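Court vacates burglary conviction over door controller clock error

PLESTDEN – A Sarden County judge has vacated the burglary conviction of Hammad Kakakhel after finding that the main time record used against him came from an electronic door controller whose clock was running 630 seconds fast. The written order was entered Thursday by Judge Hashini Jayasinghe. It grants a new trial and does not dismiss the charge.
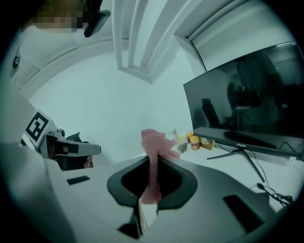
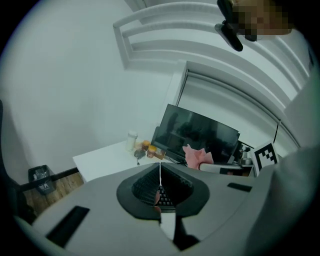 Kakakhel was convicted of a late-night burglary at Khunthong, a restaurant supply wholesaler in Plestden where he worked as a stock clerk. Cash was taken from an office safe. No fingerprint or DNA evidence was offered at trial, and the jury was told the safe had been opened with its regular combination, which several employees had been given.

The state's case depended on the order of events during a short period before midnight. Two systems in the building recorded that period, and each kept time on its own.

The first was a Gatach door controller on the rear entrance. It reads employee key fobs on the way in and on the way out and writes each read to internal memory with a date, a time, a fob number and an event code. The last event for Kakakhel's fob on the night in question was an exit logged at 11:42:10 p.m.

The second was the alarm panel. It had not been armed, but it still recorded the state of its sensors, including a contact switch on the safe door. The switch changed from closed to open at 11:38 p.m. by the panel's clock.

Read side by side, the two records put Kakakhel's fob inside the building when the safe was opened. A camera across the street showed a car of the same make and color as his leaving the lot at 11:34 p.m. The plate could not be read, and prosecutors argued at trial that the car could not have been his, given that his fob did not leave until eight minutes later. Trial counsel did not dispute the times on either log and did not call an expert.

The motion for a new trial was filed by Nermina Kneževič, who took over the case after the direct appeal was denied. She retained Tien-fu Chou, a forensic examiner, to obtain and review the full memory export from the controller. The jury had seen only a printed report.

According to the order, the difference between the two was material. The printed report had been made with the controller's management software, using a filter that selected access events only. The unfiltered export contained 605 entries for the period requested, among them power events, configuration changes and clock events. Two of the clock events mattered.

The first, from the spring before the burglary, showed the controller restarting after a power loss and falling back to the time held in its internal clock. The second was written in the week after the burglary, when a service technician connected a laptop to change the fob list. The software compared the controller's time with the laptop's time, found the controller ahead by 630 seconds, and set it back. The correction was stored as a single line giving the old value and the new value.

Police collected the log after that visit. By then the controller was showing the right time, and the officer who checked it against his phone noted in his report that the clock was accurate. The note was correct for the day it was written. The entries already in memory were not changed by the correction, however, and the software did not mark them.

Chou testified that he did not treat the technician's laptop as a sufficient reference by itself. A laptop clock can also be wrong, and the one used had since been replaced. He compared the controller against three other sources: the alarm panel, which took its time from a monitoring station over the network; the point-of-sale system at the front counter, which did the same through its payment provider; and delivery scans made by an outside carrier at the rear door. For the carrier scans he used deliveries in which an employee had opened the door with a fob to let the driver in, and measured the gap between the fob read and the first parcel scan.

All of the comparisons placed the controller ahead. The carrier data were the least precise, because a driver may wait before scanning or scan before knocking. The alarm panel gave the tightest result. It had its own contact on the rear door, so each opening produced one entry in each system, and the entries could be paired by pattern without relying on the time in either one. Chou reported that the gap grew slowly through the summer and was close to the technician's figure by the night of the burglary, which fell only days before the service visit.

Applying the full correction to the last event for Kakakhel's fob gives an exit time of 11:31:40 p.m. That is before the safe contact opened and a little over two minutes before the car left the lot.

The state, represented by Xiaoqing Du, opposed the motion on three grounds. The first was diligence. Du argued that the unfiltered export existed before trial and could have been requested at any time, so that it was not newly discovered evidence. The second was that the corrected time does not show who was in the building. A fob read at an exit reader shows that the fob was presented, Du wrote, and a person can present a fob, hold the door and remain inside. The third was that the rate of clock drift between the two clock events was an estimate, and that the offset on the night itself had not been measured directly.

Jayasinghe rejected the first argument on the newly discovered evidence claim only in part. She found that the export could have been obtained earlier, but held that the failure to request it fell below the standard expected of counsel in a case where the order of two time stamps four minutes apart was the central issue. The motion was granted on the ineffective assistance claim for that reason. She did not reach the newly discovered evidence claim.

On the second argument, the order says the state is free to present that theory to a new jury, but notes that it is not the theory presented to the first one. The trial prosecutor told jurors in closing that the fob "was in that building when the safe door opened, and the computer says so." The order calls that statement inaccurate on the present record.

The third argument received the longest treatment. The judge accepted that the offset on the night was an inference. She found, though, that the controller would have had to be less than four minutes and ten seconds fast for the fob exit to fall after the safe opening, and that no comparison in Chou's report from the month of the burglary showed an offset near that value. The state's own examiner, who reviewed the same export, agreed on cross-examination that he could not identify a reading that did.

The order also addresses how the printed report came into evidence. It had been admitted as a business record through Khunthong's office manager, who testified that the system was in regular use and that the report was what the software produced. Jayasinghe wrote that this was enough to admit the document and was not enough to establish that the times in it were right. She drew a line between the reliability of the record-keeping, meaning that each fob read was stored and kept, and the accuracy of the clock that supplied one of its fields. The foundation testimony covered the first point. No witness at trial covered the second.

The judge declined a defense request to bar the state from using the controller log at a retrial. The log may be offered if the complete export is produced with it and if a qualified witness testifies to the offset. The alarm panel log will be subject to the same requirement. Chou's report includes a check of the panel against the monitoring station's records, and neither side has disputed it.

Gatach was not a party. An excerpt from the controller's installation manual, attached to the defense motion, states that units without a network connection should have their time checked at each service visit. The Khunthong unit had been installed without one. Service invoices in the record show no visit between the power loss and the burglary.

In a brief statement, Kneževič said the defense would ask for Kakakhel's release on his own recognizance while the state decides how to proceed. She said her office had sent preservation letters to Khunthong and to the alarm monitoring company covering the original devices as well as the exports.

Du's office said it was reviewing the order and had not decided whether to appeal, retry the case or drop the charge. Du said the office had no current plan to review other cases involving the same model of controller, but would respond to individual requests from defense counsel. Requests should identify the device, the date range and the agency that collected the log.

A status conference is set for 9:30 a.m. in Jayasinghe's courtroom on a date to be fixed by the clerk. The hearing on release conditions will be held at the same sitting. Chou's report and both clock event entries are attached to the order as exhibits and can be read at the clerk's office during business hours.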